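Return to office and the great desk lottery
Forum: Work and Other Complaints

brelitus_fan
Our place went to hot desks in February. There are 254 of us and a booking app called Nernine that opens at 7 a.m. By 7:02 the window seats are gone and you're next to the printer with a man who eats soup at nine. Anyone had luck getting a fixed desk back?

Eifion Phillips
I got mine back by leaving a cactus on it. People will fight a manager but they won't move a plant.

lightfoot36
Ours did this two years ago and I like it. I've met more coworkers in a month than in the five years before. You people just want a nest.

Eifion Phillips
Yes. I want a nest. I spend 40 hours a week there.

brelitus_fan
Same. Facilities says fixed desks are "a legacy behavior." Meanwhile the directors' offices have stayed right where they were.

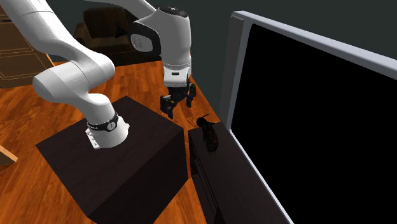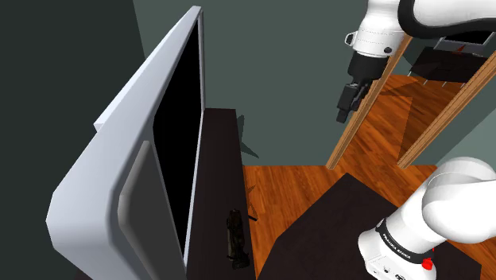 Anyway, I asked my boss about a medical exemption for my back, and she sent me a form that has to be signed by the head of the department that got rid of the desks.

custudex_temp
Get the note from your doctor first and staple it on. Mine went through in a week.

lightfoot36
Or set an alarm for 6:59 like the rest of us.

custudex_temp
The app logs you out overnight, so it's 6:55 if you want the window. And I don't think a bad back should come down to who types fastest.

lightfoot36
Fair on the back. Not on the cactus.

Eifion Phillips
The cactus has been there longer than you have - show some respect.

brelitus_fan
Form's in. I'm by the printer again tomorrow. It's minestrone, I already asked.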